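Which provincial seats I'm watching before May

4/19/23

I said I'd put up my list once nominations closed, so this is it. I'm only covering the ridings up our way, because I don't know enough about the city to say anything useful.

Galbraith first, as it's where I vote. The sitting member isn't running again and that makes it open for the first time in years. On paper it should stay where it is. The margin last time was comfortable and the party still has most of the lawn signs along the highway. But the boundary moved, and the new bit takes in the subdivisions on the east side, which vote differently when they vote at all. The turnout there was poor in the last municipal election. If it stays poor, I don't see the seat changing hands. I have it as leaning to the government, and I'd have said safe in the winter.

Cunen is harder. The opposition won it by a small margin and then spent most of the term arguing with itself over the hospital. The candidate is the same one as last time. She's well known, she goes to everything, and people who don't like her party will tell you they like her. The government has picked someone from the school board who started knocking on doors before the snow was gone. I went to the debate at the curling club and thought he was better on roads and she was better on everything else. Toss-up, and I'll probably leave it there until the end.

The third party is running in both, and in Cunen that matters. They got their deposit back last time and not much more, but nearly all of those votes came out of the opposition's column. They haven't opened an office this time. I've had one flyer from them and it had the wrong advance voting hours on it.

Grultov and Dirkov I'm putting together. Neither one has been close since I moved here, and I don't expect them to be close now. Grultov is a government seat and will stay one. Dirkov is an opposition seat, and the only question is whether the ferry schedule makes people cross enough to stay home. I've heard a lot about the ferry. I haven't heard anybody say they're changing their vote over it.

So that's 2 I think are worth staying up for and 2 that will be called early, out of the 4 I follow. I got one of them wrong last time, so take the list for what it's worth.

A few people asked about polls. There aren't any at the riding level that I'd trust. The provincial ones have the gap narrowing, but they don't tell you where, and a point or two in the city does nothing for Cunen.

Advance voting is at the arena again, using the side door by the parking lot. Bring your card if it came in the mail. Mine had the old polling station on it, so check yours. 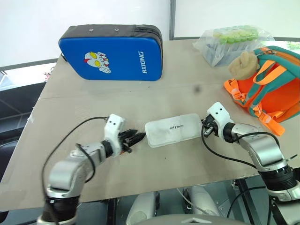
I'll do another post after the second debate, if it goes ahead. The last I heard they were still looking for a moderator and the hall in Galbraith was already booked for a wedding.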